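Staff Kitchenettes: Gallery

The shared kitchenettes at Plostilov House are provided for the use of all staff and registered visitors of Himell and Drekance. The building has 15 of them, and each is expected to be left tidy at the close of the working day. The photographs on this page were added on Friday, November 5, 2021. Selected images may be reproduced in departmental notices with the permission of the Ackermann Office.

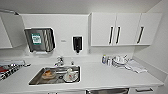
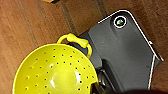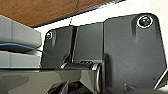
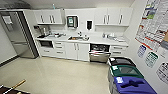

First photograph: sink, counter and wall dispensers. Second: yellow colander. Last: the kitchenette with the dishwasher open.

Crockery and utensils belonging to the building should be returned to the cupboards after use. Personal items should be labelled with the owner's name and extension number. Unlabelled food is removed from the refrigerators every 2 weeks.

Requests for paper towels or hand soap should be made to the Facilities Desk, Room 49, on the ground floor. Faults with dishwashers or microwaves should be reported to the same desk, quoting the floor and the kitchenette number.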